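3. Why people stop in doorways

7 min read

I should own up at the start: I came to this subject because I'm a terrible lingerer. I say goodbye, get as far as the door, and then talk for longer than I did sitting down (my family have given up waiting in the car). 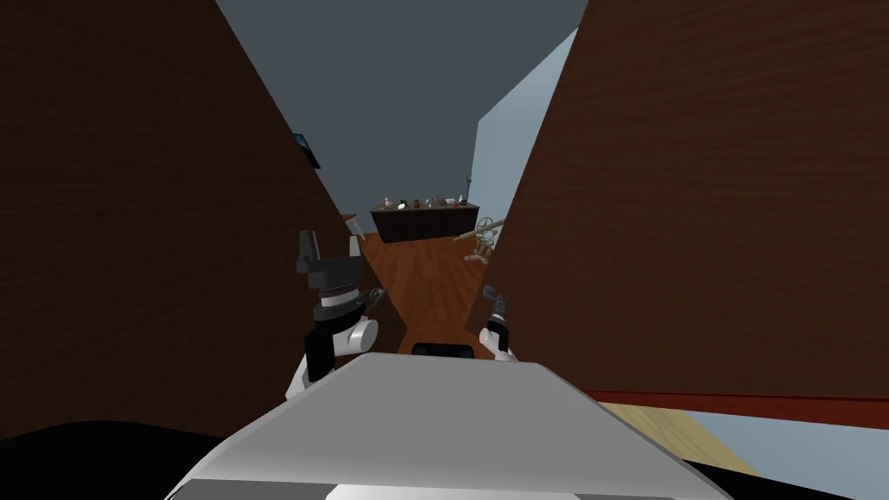 Figure 1. A narrow gap between tall dark-brown wooden panels, with a room beyond.

So when Rajeshwari Namboodiri asked me to join the Drevanness household study, I knew which bit I wanted. We visited 18 homes over the winter, starting in November, and asked people to keep a diary of every chat they had while standing in or beside a doorway. I expected moans about the paperwork. What we got was pages and pages, some of it very funny, and one diary with a shopping list running through the middle that I still can't separate from the data.

The first thing I noticed was how often the real news came out at the door. Someone would visit for tea, talk about the weather and the bins, and then mention a new job or a hospital letter with one arm already in their coat. Lakshmi Reddy, who coded the diaries with me, called these "coat remarks" and the name stuck. We found them in all but 3 homes.

Narrow openings seemed to matter too, though I'd be careful here. Mohsin Rajput thinks a tight gap makes people stop and sort out who goes first, and that the stopping starts the talking. I like that idea very much! My own hunch is that a doorway gives you permission to leave, so you feel safe saying the thing. Our diaries can't settle it, as we didn't measure any doors (we meant to, and I forgot the tape twice).

Two households had taken their inside doors off altogether. Both still wrote down plenty of doorway chats, standing where the door used to be. I'll come back to them in Section 4, along with the family who did all their arguing on the stairs.

Related items
Waiting rooms and small talk in Clornudthorpe
Ajith Krishnan: Kitchen tables as meeting places
The Remport hallway diaries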